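### 4.2 Loss of Marker Tracking During Two-Handed Work

The fault discussed in this section was found in the Namavley recordings, which were made with pairs of hand-held grippers. Each gripper carries square fiducial markers, and the Ullance tracking software uses them to estimate the position of the tool. Figure 3 shows work at the yellow table, from a camera on one gripper and from a head-level camera.

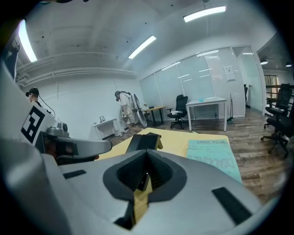
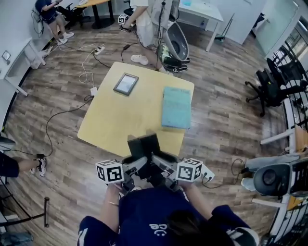 **Figure 3.** Two-handed gripper work at the yellow table. Square fiducial markers are visible in both views, and a black angular object is at or on the table.

#### 4.2.1 Description of the Fault

Of the 1140 recordings reviewed, 153 contained at least one sudden jump in the estimated position of a gripper. In 44 of these the jump also exchanged the identities of the left and right tools, so that the motion of one hand was stored under the name of the other. The software raised no warning in either case. The exchanged recordings passed the automatic quality check and were used to train the first version of the Firkau controller.

The error came to light in February, when a two-arm test cell running that controller drove both wrists toward the same point above the work surface. The force limit stopped the arms before contact. Testing was suspended on the same afternoon and did not resume until the training set had been checked by hand.

#### 4.2.2 Cause

The review led by Rigoberto Nava traced the exchange to the recovery step of the tracker. When a marker was lost from view and then found again, the software assigned it to the nearest predicted tool position and did not read the marker code a second time. With the hands far apart this shortcut caused no harm. With the grippers close together over a small part, the nearest prediction was often the wrong one – most of all after a fast turn of the wrist.

#### 4.2.3 Corrective Measures

The recovery step now requires a full reading of the marker code before a tool identity is restored. Any gap in tracking is written to the log, and a recording with an unresolved gap is held back from training. The Bermúdez test cell was also given a minimum wrist distance, enforced separately from the learned controller. Slow drift during long gaps remains uncorrected and is treated in Section 4.3.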